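Cloth hampers or hard plastic ones?
Laundry and Cleaning board, 6 replies

jjardine
Our plastic hamper cracked down one side and I'm shopping again. Household of four, stairs between the bedrooms and the washer. Is a fabric one worth it or does it sag after a month?

statlow_mom
Fabric, no question. It weighs nothing on the stairs and you can wash it. I've had a Kestovent for three years and the seams are fine.

pipewrench
I'd go the other way. Mine slumped as soon as it was half empty and the kids missed it every time. Hard sides stay open. Also, over 700 loads a year here, so it takes a beating.

jjardine
700? We did 364 last year and I thought that was a lot.

pipewrench
Five kids and a dog.

nyaga_north
It depends on the rim. If the top is stiff, the cloth can wrinkle all it wants and you still have an opening to aim for. White one with a pale gray rim: 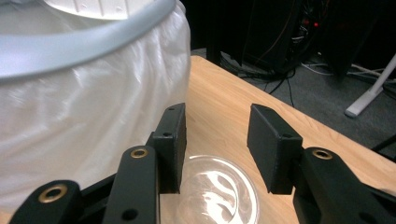
Reply 5
statlow_mom
Agree on the rim. Wash the cloth on cold and hang it — the dryer shrank my first one and it never went back on right.

Reply 6
pipewrench
Still not sold. White cloth and muddy soccer socks don't mix. The Desusmont plastic tub has vents and I hose it out in the yard.

jjardine
Thanks, all. I'm leaning toward fabric for upstairs, and I'll keep a plastic basket by the washer for the wet stuff. Jeanie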